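4.2 Comparing finger pads in furnished rooms

Bench results told us a good deal about how the two pad types hold a smooth block, and very little about how they cope with real food in real rooms. We therefore moved the comparison out of the lab and into furnished bedrooms and kitchens, using the hand-held version of the Jivamix gripper. The operator carries the tool and closes the fingers by hand, while the camera on the tool records what the fingers are doing. The linkage and the finger shape match those of the arm-mounted version, so a pad that works well in the hand can be fitted to the arm the same afternoon, which we found a real pleasure after years of rebuilding fixtures.

Two pads were compared. The Baudry pad is dark with a fine texture and gives a firm, even contact. The Evero pad is blue and ridged, and its ridges bend slightly under load. Besides the two matched pairs, we ran a mixed set with one pad of each kind, as in Figure 4, where the open fingers stand either side of an apple on a sheet of pink plastic.

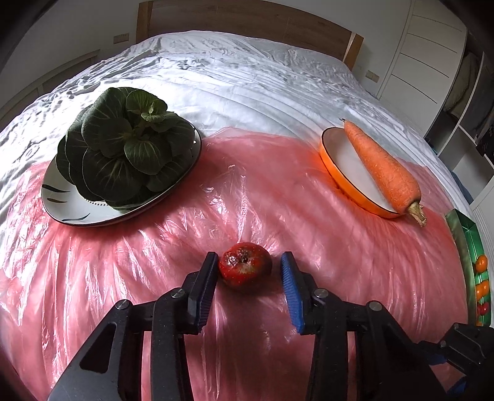 Figure 4. Mixed pads before closing. Left finger: dark textured pad. Right finger: blue ridged pad.

The mixed set was first tried as a quick check on wear, and we did not expect to keep it. It soon became our favourite. With matched textured pads, a round fruit tended to roll out towards the fingertips if the operator closed slightly too high. With matched ridged pads it stayed put but often twisted as it was lifted. The mixed set did noticeably better on both counts, and operators said it felt calmer in the hand – a loose remark, but one that every operator made without being asked.

Each pad set was used for 400 grasps, split evenly between 20 objects. Fruit and vegetables made up half of the objects, chosen for their awkward shapes and uneven skins. A grasp was counted as good if the object stayed between the fingers for 10 seconds after lifting. Soft surfaces were included on purpose: a bed gives way when the fingertips press into it, and a shiny sheet throws bright streaks into the camera view, both of which upset the grasp detector trained on the Skarholm table-top set.

The detector is the weaker part of the system at present. It had more than 2,000 table-top grasps to learn from and still lost the fingertip outline on glossy plastic, most often when the gripper's own shadow fell under the object. Retraining with the bedroom recordings is described in Section 4.3.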